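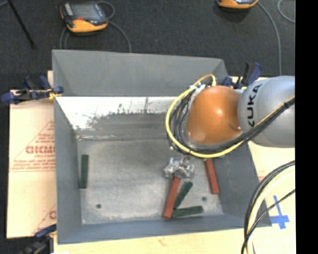
Vinyl Stockroom and Listening Area Inspection
Cason Records, Tusinow Street store
Period: June
Inspector: Maite Quintana
Start of inspection: 8:15 a.m., before opening

Mark each item Pass, Fail or Needs Attention. A comment is required for any item not marked Pass.

Section 1. Stockroom

1.1 Records stored upright, with no stacks lying flat
Needs Attention
Comment: Returned box sets are stacked flat on the lowest shelf of bay 4. Staff are to move them to the dividers before the next delivery.

1.2 Shelving anchored to the wall
Pass

1.3 Stock within the posted shelf limit of 700 LPs per bay
Fail
Comment: Bay 2 holds 1,847 LPs across two units rated for 1,400 in total. The Nam reissue series accounts for most of the excess. Transfer the surplus to bay 6 and record the new count on the shelf card.

1.4 Step stool in good repair, feet intact
Pass
Comment: The left rubber foot was replaced after the previous inspection.

1.5 Sprinkler heads clear of cartons
Pass

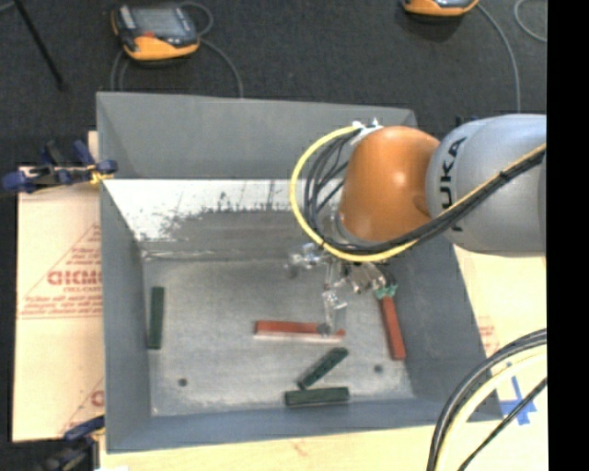
Section 2. Sales floor

2.1 Aisles at least 36 inches wide
Needs Attention
Comment: The display for the Taster anniversary pressing narrows the aisle beside the jazz section. Turn the display to face the window.

2.2 Browser racks level, no exposed screws or splinters
Pass

2.3 Exit signs lit, both doors open freely
Pass

2.4 Floor mats flat at the entrance
Fail
Comment: One corner has curled. The mat was removed during the inspection and a replacement has been requested.

Section 3. Listening stations

3.1 Power cords secured and undamaged
Pass
Comment: The cord at station 3 is short and should not be extended with a power strip.

3.2 Headphone pads cleaned, wipes available
Needs Attention
Comment: The wipe dispenser at station 1 was empty.

3.3 Volume limiters set and locked
Pass

Items marked Fail must be corrected within five working days. Send confirmation to the store office, extension 122, and quote work order 234.

Signed: M. Quintana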